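Streaks on the mirror are throwing off our bathroom cleaning cell. How do you keep yours in shape?

Posted in Service Robots > Setup and Care
6 Feb 2025

Freya Cropper
Hi all! We finally have our bathroom cell running and I'm so happy with it, but the mirror is driving me up the wall. The setup is a two-arm Adetti on a rolling base, parked in front of a sink and mirror, with one camera on the head and one on each wrist. It learns from recordings of people doing the same jobs in the same room with a head camera on. We have 2,459 recordings so far, all sorted by task sheet, and the counter tasks are going great.

The mirror jobs are another story. The robot stops partway across and goes back over the same patch, or it reaches for its own reflected gripper and then backs off (kind of cute the first time, less so now). The wrist cameras seem fine. I wiped the head camera, ran the camera calibration again and checked the arm zero positions, and all of it passed.

Is this a room problem or a robot problem? And how often do you reset the room between runs? Right now we do it when it looks bad. I'd love to hear how other people have their cells laid out, including the boring parts.

Gemma Sedgwick
Oh, I love this question, we spent most of December on exactly this! I'd bet on the room, with a little bit of camera. Our cell is a two-arm machine too, with a Sokitz controller, and it had the same habit of going back over one patch.

Start with the light. A long light bar right over a mirror is rough on a head camera that's set to auto exposure. Each time the head tips up, the picture darkens to cope with the bar, and the streaks on the glass vanish. Tip down again and they pop back out, so the robot thinks it has found new dirt. Lock the exposure with the light bar on and the head aimed at the middle of the mirror, then look at the top and bottom of the head's range before you save it. Lock the white balance while you're in there. If your room light can be dimmed, tape over the dimmer once you like the level.

Next, the calibration. Yours passed, but where was the board? If it was down on the counter, all you know is that things line up at counter height. Hold the board up near the top of the mirror and run it again with both arms raised. Ours was 11 millimeters off up there and nearly perfect at the sink. It was a loose screw in the neck mount — five minutes with a hex key. Put a paint mark across the screw head and the bracket when you're done, so you can see at a glance if it has turned.

Then look at what your people are doing in the recordings. A mirror job is really a two-hand job, one hand on the bottle and one on the cloth, and the reach goes all the way up to the rail under the light. If half your recordings start low on the glass and the other half start at the top, the robot gets a muddle. We settled on top first, cloth in the left hand, spray bottle in the right, and the task sheet taped up to the left of the mirror where you can read it before you begin.
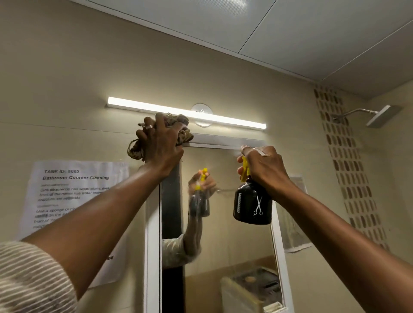 Freya Cropper asked in the comments under this whether the spray could be part of it, as their robot tends to stall right after the trigger pull. Yes, very likely! Fine mist can hang between the head camera and the glass, and a depth camera may read it as something solid. We added a short wait after the spray, with the head held still, and told the controller to ignore depth readings while the wait is on. It isn't elegant but it works. Also check the wrist camera on the bottle side for droplets at the end of each session, and wipe it with a dry lens cloth. Keep the mirror rags well away from it, they shed.

For the reflected gripper, draw the edges of the mirror into the robot's map as a flat wall and have it throw out any point that seems to sit behind that wall. On our machine that's a setting called keep-out plane. I don't know what Adetti calls theirs, but I'd be surprised if it weren't there.

Our reset between runs goes like this:
Arms parked, stop button in.
Glass wiped clean and dried, then marked up again the way the task sheet says.
Bottle filled to the same line, cloth swapped if it's damp.
Base wheels back on the floor tape.
Stop button out, one slow reach to the top rail, then go.

I keep a log of it on a clipboard and I'm up to 292 resets. The slow reach is the one I'd never skip.

vusent_fan
just turn the light off? we run our Vusent in a hallway bathroom with only the ceiling light and never had this. mirror is pretty small though

Inskip Bench
Careful with that one. If the light bar was on in the recordings, the robot should see it on when it runs. Change it and you may need new recordings.

I agree with Gemma on the neck mount. I'd add the gripper pads. Cleaning spray gets on them, they go slick, and the bottle slowly turns in the grip until the nozzle points at the wall. The robot then wipes dry glass, which leaves streaks and looks a lot like your problem. We wash ours in warm water at the end of the day and let them dry off the machine. Swap them in pairs. One new pad and one old pad will tilt the bottle.

Freya Cropper
Thank you, this is fantastic! Exposure is locked and I raised the calibration board like Gemma said. We were off at the top too, and sure enough the neck bracket wiggles. I put in the wait after the spray this afternoon and our mirror runs went to 97 percent finished without a stop. It still reaches for its own reflection now and then, so I'm going to hunt for that keep-out setting next. Pads are soaking in the sink as I type. Does anyone know if the Adetti neck screws take thread locker, or is there plastic in there I should worry about?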